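Lakevel Forums > Warehouse & Packing > Automation and handhelds
Thread: Written rules for scanning and gripping at the same bench - worth the paper?

holst_bench7
29 Nov 2018
Our site has just been handed a two page "good practice" sheet for benches where people use a handheld scanner in one hand and a gripper in the other. It came from head office at Fosia. Has anyone worked to something like this and found it made any difference? My main gripes:

Rule 2 says the label must be "presented upright to the operator" before scanning. Who has time to turn every carton round? A QR code reads whichever way up it is.

Rule 5 says no loose metal goods in the gripper pads. Half of what we pick is kitchen and cleaning stuff.

Rule 7 says the bench must be "clear of non-task items". Define non-task. Everything on my bench is waiting to be picked.

Kirsten Snorradóttir
I helped write a sheet a lot like that one at Curkinness, so throw your tomatoes this way. The upright label rule has nothing to do with the scanner. When the scan fails you have to read the printed number and key it in, and people misread digits upside down. We went through 2,457 exceptions in June and the keyed ones were a mess.

holst_bench7
How many of those were upside down labels though? And how many were someone tired at the end of a shift?

Kirsten Snorradóttir
We didn't record which way up the label was. Fair point. I still think it's sensible.

greytape
So the rule rests on a number that doesn't measure the thing the rule is about. This is my problem with every one of these documents. Somebody has a hunch, somebody else finds a big figure to stand next to it, and then it's laminated and I get told off for it.

I'd keep one rule from the lot: don't scan and grip at the same time. Finish one, then start the other. Ours had people squeezing the trigger with one hand and closing the pads with the other, and the item got logged against the wrong carton more often than the supervisor liked to admit.
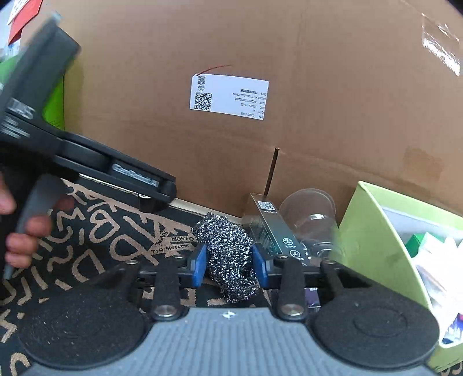

The trouble with even that rule is how you check it. Our auditor stood there with a clipboard and ticked "compliant" if the scanner was on its hook when he walked past. You could have been doing anything five minutes earlier. If you can't say how a rule will be checked, leave it out of the sheet.

moss_and_pallets
Disagree on doing one then the other. It's slower, and people drop the rule the moment a backlog builds. Better to have the software refuse a pick until the scan has been confirmed with a beep. Then you don't need a rule.

greytape
Until the beep goes off for the carton next door. Seen it.

moss_and_pallets
Then your scanner is reading too wide. Most of them have a setting to narrow it to whatever's under the aiming dot. Ask whoever looks after yours.

holst_bench7
I have asked. I was told the settings are "standard". Whose standard, they couldn't say.

tinlid
On the loose metal rule, I'm with the sheet, up to a point. Steel wool sheds. If it's bare and you grip it with soft finger pads you get bits in the pads, and the next thing you pick up gets them too. We wipe ours down after anything scratchy and change the pads when they start to look chewed. But banning it outright is daft if it's on your pick list. What are you meant to do, hand it back?

holst_bench7
According to the sheet, "refer to the team leader". There are 2 team leaders for the whole building.

tinlid
Well there you are. A rule that needs someone who isn't there is no rule at all. Put in a line saying wipe the pads after bare metal and bin the ban.

Kirsten Snorradóttir
I'd take that wording over ours. I'd argue for keeping the clear bench one, though. Clutter close to the pads is how you end up gripping the corner of something behind the item you wanted.

greytape
Clear of what, and how far? "A hand's width either side of the item" I could follow. "Non-task items" I can't, and neither can the person auditing me.

Kirsten Snorradóttir
A hand's width is fine by me. You'd have to accept that other stock sits behind it, because it always will.

moss_and_pallets
Has anyone at Fosia who wrote this actually done a shift on the benches? Serious question.

holst_bench7
The sheet has no name on it. There's a version number and a box for my signature.

tinlid
Don't sign until there's a name and a review date on it. Ask for both in writing.

holst_bench7
Will do. I'm sending back three changes: the hand's width, the pad wiping, and turning the label only when the scan fails. I'll post whatever they say, if they say anything.

greytape
Put me down for "if".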